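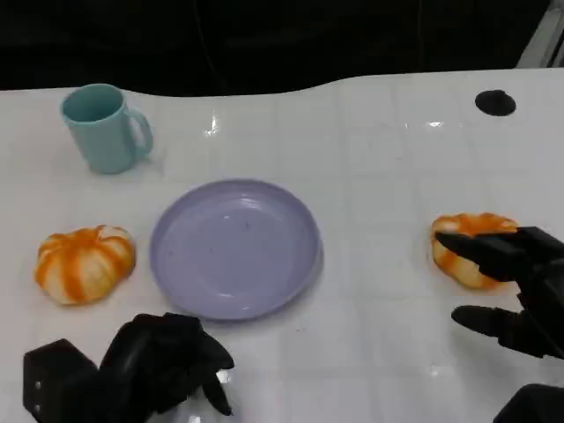
## 4. 課題設定：食卓の片付けはどこまで「家事」か

**図4** 片付け課題の卓上。マグ、皿、縞模様の小さなかぼちゃ2個と、双腕の多指ハンド。右手はかぼちゃに指をかけた姿勢にある。

### 4.1 なぜかぼちゃなのか

家事ロボットの論文は、たいてい皿とコップで始まり、皿とコップで終わる。本研究もその伝統に従うが、図4のとおり、かぼちゃを2個加えた。現実の食卓には、食器棚にも冷蔵庫にも属さない物が必ず載っているからである。郵便物、輪ゴム、誰かが旅先で買ってきた置物。これらを前にした人間は三秒ほど考え、結局もとの場所に戻す。この三秒の判断を含まない片付けを家事と呼んでよいのか、というのが本節の問いである。

縞のあるかぼちゃは、この役にかなり向いている。第一に、畝があるために指先の接触点が安定しない。円柱として近似すれば幅の推定を誤り、球として近似すれば高さを誤る。第二に、橙とクリーム色の縞が領域分割を惑わせる。予備実験では、ひとつのかぼちゃが複数の細長い物体として報告されることがあった。物体数が増えたぶん片付けるべき仕事も増え、システムは存在しない橙色の棒を律儀に探し続けた。勤勉さだけを評価指標とするなら、この試行は満点である。

第三に、これがもっとも重要なのだが、かぼちゃには「正しい置き場所」がない。皿は流しへ、マグも流しへ行く。かぼちゃの行き先は家庭の方針による。そこで指示文に「飾りは食卓に残す」という一文を加えた条件と、加えない条件とを設けた。

### 4.2 課題の手順と成功の定義

被験システムは、Stirnbridgeと名付けた動作計画器と、視覚言語モデルによる上位の指示解釈部からなる。試行の開始時、卓上には水色のマグ、薄紫の皿、かぼちゃ2個を置く。システムは自然言語の指示を受け取り、食器を卓の脇のトレイへ移す。飾りの扱いは前述の条件に従う。

成功の定義には思いのほか時間がかかった。当初の定義は「食器がすべてトレイにあること」であったが、これではマグを横倒しにして皿の上に放り出した試行も成功になる。共著者のHebdenは、同じことを自宅でやった家族が成功と判定されたことは一度もないと指摘した。議論の末、次の条件をすべて満たす場合のみを成功とした。

- マグはトレイ上で口を上にして立っている。
- 皿は面を上にして置かれ、縁がトレイからはみ出していない。
- 指示に反して動かされた物がない。接触による小さなずれは許容する。
- 床に何も落ちていない。

最後の条件は当然に見えるが、明記するまで評価者のあいだで解釈が割れていた。Protheroは「落としても割れなければよい」という立場をとり、Rowbothamはその立場をとらなかった。本稿ではRowbothamの基準を採用する。

### 4.3 光沢のある天板

実験には光沢の強い白い天板を用いた。図4にも見えるように、表面には照明の反射が強く出る。深度推定にとって、これは親切な環境とはいえない。反射の明るい部分では奥行きの値が欠け、欠けた箇所を補間すると、天板に浅い池が生じる。ハンドは池の底に指を伸ばそうとし、その手前で天板に当たって停止する。

艶消しの敷物を一枚敷けば解決する問題である。先行するBarbosa系の評価環境ではそうしており、われわれも一度は発注書を書いた。しかし、利用者の家に入った機械がまず家具の買い替えを求めるようでは、普及の見通しは暗い。敷物は見送り、把持の直前に指先の接触情報で高さを補正する方法をとった。

天板の奥の方には丸い穴がひとつある。計画器には進入禁止領域として教えてあるが、指示解釈部には教えていない。このため解釈部はまれに、この穴を「黒い皿」とみなして片付けの対象に加えた。計画器がその都度これを却下するので実害はない。ログには両者の応酬が延々と残っており、読み物としてはこの実験でもっとも充実した記録である。

### 4.4 両手の使い方

両手があるからといって、両手が役に立つとは限らない。皿の把持がその例である。平たい皿は上からつかめず、縁の下に指を入れるには縁を少し浮かせる必要がある。人間は片手で縁を押さえ、反対側を浮かせて指を滑り込ませる動作を、会話をしながら行う。本システムでは、左手の指先を天板すれすれまで下ろして皿の手前の縁に近づけ、右手が反対側を支える手順とした。会話は行わない。

右手がかぼちゃに向かっているあいだ、左手は指を軽く曲げた姿勢で待機する。待機位置は長く議論の種であった。遠くへ引けば安全だが、次の動作までに時間がかかる。近くに置けば速いものの、右手の経路をふさぐ。Lightfootの提案により、待機姿勢を固定せず、右手の経路が決まるたびに計算し直すことにした。その結果、左手は右手が動くたびに少しずつ身を引くようになり、狭い台所で他人とすれ違うときの動きに似てきた。意図した効果ではないが、見学者の評判はよい。

### 4.5 結果

試行は全体で926回行い、そのうち781回が4.2節の定義で成功となった。数字だけを見れば、家事の一部はもう機械に任せてよさそうである。ただし、いくつか断っておくべきことがある。

まず、食器は毎回2点しかない。夕食後の食卓に食器が2点しかない家庭では、おそらく片付けを機械に頼む動機も乏しい。次に、食器はいずれも空の状態で用意した。飲み残しのあるマグは、把持の問題に流体の問題を重ねることになり、本稿の範囲を超える。範囲を超えるという表現は、論文では便利だが、台所では通用しない。

失敗のうち目立ったのは、皿の縁が指先から滑るものと、マグの取っ手に関するものであった。取っ手が卓の中央側を向いている場合、計画器は取っ手をつまむ経路を好む。人間から見ればもっともな選択だが、太い指を備えたハンドでは取っ手の内側に指が入りきらず、つまんだまま傾くことがある。胴を直接つかむ方策に切り替えると失敗は減った。取っ手とは誰のための部品であったかを、あらためて考えさせられる。

飾りの扱いについては、明示の指示がある条件では、かぼちゃはほぼそのまま残された。指示のない条件では挙動がそろわず、残すこともあれば、トレイに運ぶこともあった。かぼちゃを皿の上に載せ、皿ごと運ぼうとした試行も記録されている。指示解釈部の出力には「食材を盛り付けた」とあった。片付けを頼んだはずが、配膳が始まったわけである。

### 4.6 人間との比較について

査読前の原稿を読んだ同僚のInskipから、人間の基準値がないという指摘を受けた。もっともな指摘であるため、6月にCaltonの実験室で13名に同じ課題を行ってもらった。参加者には指示文を紙で渡し、食器をトレイに移すよう依頼した。

成功の定義に照らすと、参加者は全員成功した。所要時間の比較も試みたが、掲載は見送る。人間の課題遂行は、われわれの計測手順では開始の合図と終了の判定に挟まれた誤差のような長さしかなく、同じ図に描くと横軸の左端に張り付いて凡例と重なるからである。

むしろ興味深いのは、飾りの指示がない条件での参加者のふるまいであった。かぼちゃをトレイに運んだ者は一人もいなかった。他方で、数名は手を止め、「これはこのままでいいですか」と実験者に尋ねた。確認を求めるというこの行動は、本システムの行動集合には含まれていない。Brosdenで計画中の次の評価では、動作の前に一度だけ質問を許す条件を設ける予定である。ただし、一度だけという制限は外せない。予備的に制限なしで動かしたところ、システムはマグについて、皿について、そして左右のかぼちゃそれぞれについて許可を求め、その間、卓上の物はひとつも動かなかった。

### 4.7 本節の範囲

以上の結果は、単一の天板、固定された照明、同じ種類の食器についてのものである。かぼちゃの個体差は検討していない。図4の2個を見ても縞の濃さには違いがあり、右のものは橙がやや濃く、むらがある。この差が領域分割に与える影響は、次節の認識実験で別に扱う。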